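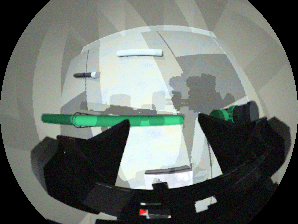 Las series políticas se comentan mucho y se discuten poco, sostiene Cyrill Tanner, y quien las ve en casa rara vez tiene ocasión de contrastar su lectura con la de alguien que vota de otra manera. De esa observación parte la presente convocatoria, por la que la Fundación Femell abre el plazo de inscripción para el Panel de Espectadores de Ficción Política, que se reunirá en la sede del Centro Ritchie, en Vatwood.

## Convocatoria de participantes — Panel de Espectadores de Ficción Política

Vatwood, 28 de mayo de 2024

### 1. Objeto

La Fundación Femell convoca plazas para personas residentes en Vatwood y en los municipios limítrofes que deseen participar en el visionado completo y el debate moderado de la serie *Skuludine*, drama parlamentario sobre la formación de un gobierno de coalición en un país de pequeñas dimensiones. El panel tiene por finalidad recoger, de manera ordenada, las opiniones de un público diverso acerca del modo en que la ficción televisiva presenta la negociación entre partidos, la relación de los gabinetes con la prensa y la vida privada de los cargos electos.

La actividad carece de adscripción partidista. La Fundación no solicitará en ningún momento la acreditación de militancia ni el sentido del voto de las personas inscritas, si bien el formulario incluye una pregunta voluntaria sobre la posición ideológica, destinada únicamente a equilibrar los grupos.

### 2. Plazas y composición

Se seleccionarán hasta 40 participantes, distribuidos en 2 grupos que seguirán el mismo calendario en horarios distintos: uno de mañana y otro de tarde. No se admitirán cambios de grupo una vez iniciado el visionado, salvo causa laboral o médica justificada por escrito.

En la composición de cada grupo se procurará la presencia de distintas edades, ocupaciones y sensibilidades políticas. Tendrán preferencia quienes no hayan visto la serie con anterioridad.

### 3. Requisitos

Podrán presentar solicitud las personas que reúnan las condiciones siguientes:

- Ser mayor de edad en la fecha de presentación de la solicitud.
- Residir en Vatwood o en un municipio limítrofe.
- Comprender el castellano hablado y escrito con soltura suficiente para intervenir en un debate. La serie se proyectará en versión original con subtítulos en castellano.
- No ejercer en la actualidad cargo público electo ni de libre designación, ni figurar en una candidatura en curso.
- No mantener relación laboral con la productora o con la distribuidora de la serie.

No se exige formación en ciencia política, periodismo o comunicación audiovisual. Las personas que ejerzan la crítica televisiva o firmen columnas de opinión en un medio deberán indicarlo en el formulario. Su participación es posible, con el compromiso de no publicar sobre las sesiones hasta que se difunda el informe final.

### 4. Desarrollo de las sesiones

El panel constará de 11 sesiones. En cada una se proyectará un episodio, tras el cual habrá una pausa breve y un debate dirigido por una persona moderadora. La última incluirá además una puesta en común de ambos grupos, a la que se asistirá de forma conjunta.

Al término de cada proyección, y antes del debate, los participantes cumplimentarán un cuestionario individual. Se ruega no comentar el episodio durante la pausa, a fin de que las respuestas reflejen la impresión propia. Los cuestionarios se entregan en papel; quien precise formato electrónico o letra ampliada podrá solicitarlo en el momento de la inscripción.

Las intervenciones se grabarán exclusivamente en audio para facilitar su transcripción. Los turnos de palabra serán de duración limitada y la persona moderadora podrá retirar la palabra a quien incurra en descalificaciones personales. Las opiniones sobre partidos y dirigentes reales son admisibles en la medida en que guarden relación con lo proyectado.

### 5. Compromisos de las personas participantes

La aceptación de la plaza comporta la asistencia a la totalidad de las sesiones. Una ausencia podrá recuperarse en el otro grupo, previo aviso a la coordinación. La segunda ausencia supondrá la pérdida de la plaza y su adjudicación a la lista de espera, siempre que no se haya superado la mitad del calendario.

Se solicita asimismo no adelantar la trama a los demás participantes. Quienes tengan acceso a la serie por otra vía se abstendrán de ver los episodios por su cuenta mientras dure la actividad.

### 6. Compensación

Cada participante que complete el calendario percibirá una compensación única de 337 euros, sujeta a la fiscalidad aplicable, que se abonará mediante transferencia bancaria tras la última sesión. Quienes causen baja antes de esa fecha percibirán la parte proporcional a las sesiones a las que hayan asistido. Los gastos de desplazamiento no se reembolsan por separado.

### 7. Presentación de solicitudes

Las solicitudes se presentarán en el registro del Centro Ritchie, en horario de atención al público, o por medio del formulario disponible en la página de la Fundación. Deberán acompañarse de:

- Copia del documento de identidad.
- Justificante de residencia.
- Un texto breve, de una página como máximo, en el que se comente una película, serie o columna de tema político que haya hecho cambiar de parecer a la persona solicitante, o que la haya irritado — ambas cosas son de interés para el panel.

El plazo permanecerá abierto hasta el último día hábil de junio. No se tendrán en cuenta las solicitudes incompletas que no se subsanen dentro de ese plazo.

### 8. Selección y resolución

La selección corresponde a la coordinación del panel, que valorará la disponibilidad horaria, el texto presentado y el equilibrio de los grupos. El resultado se comunicará individualmente por correo electrónico, y las personas no seleccionadas podrán permanecer en la lista de espera si así lo indican.

### 9. Protección de datos

Los datos facilitados se utilizarán solo para la gestión de esta convocatoria. Las transcripciones se publicarán sin nombres. Las grabaciones de audio se destruirán una vez revisado el informe final.

### 10. Consultas

Las consultas se dirigirán por escrito a la Fundación Femell, a la atención de la coordinación del panel, o se formularán en el mostrador de información del Centro Ritchie. No se atenderán por teléfono cuestiones relativas al estado de las solicitudes.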